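search this site search

Notes for the planner talk – Gondbridge, afternoon session
Speaker: Siebe Mertens

Slide 1. Say who we are and keep it short. Parkico writes the control and planning layer. Ilham Ismail wrote most of the perception code and will take questions on it at the end.

Slide 2. The close-range problem. The planner is called Huerta. It wants a target pose with a confidence attached. The wrist camera gives a usable one at mid range and a poor one near the table. Leave the picture up while explaining.

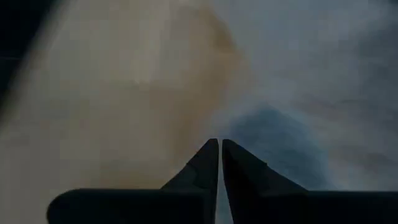

p. 3

Fingertips nearly closed, nothing between them, and those fingers are the only sharp thing the network has to work with. The dark blue blob by the right tip is out of focus. A detector will still put a box on it if the threshold is low enough. We mask the gripper using the joint state, then score what is left for sharpness. Below the cut-off the wrist estimate is dropped and the fixed camera's estimate is carried forward through the kinematics.

Mention the buffer: 60 frames per arm. Longer buffers made the pose lag during fast retreats.

Slide 3. Two arms, one table. Each arm is planned separately against a shared occupancy grid. The first arm to request a cell holds it until its wrist has cleared. Cables are not modelled as rigid bodies – we inflate the forearm and wrist instead, and accept that some reachable poses are lost.

Point to the cable arching over the tabletop from the right arm's gripper, then to the clear film spread on the wood. The film reflects in pale patches. Our segmenter treats reflections of this kind as free space or as an obstacle, depending on the angle. Same remark for the clear container near the left gripper.

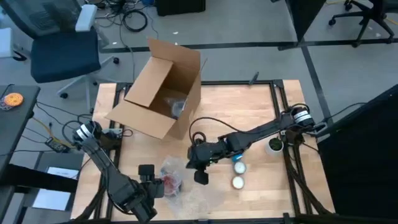
Slide 4. Replay tooling

Every plan request is written to a log with its grid, joint state and both pose estimates. The replay tool runs a new build against the old requests without moving hardware. The current set has 651 requests, of which 356 involve both arms. Show the diff view. Do not run it live, the Gistell build takes too long to load.

If asked about learned policies: the log format holds them, the grid lock does not yet.

Last updated: December

Related items
Calibrating a wrist camera against a fixed one
Grid locks and deadlock in two-arm planning
Huerta release notes
Gistell build: known faults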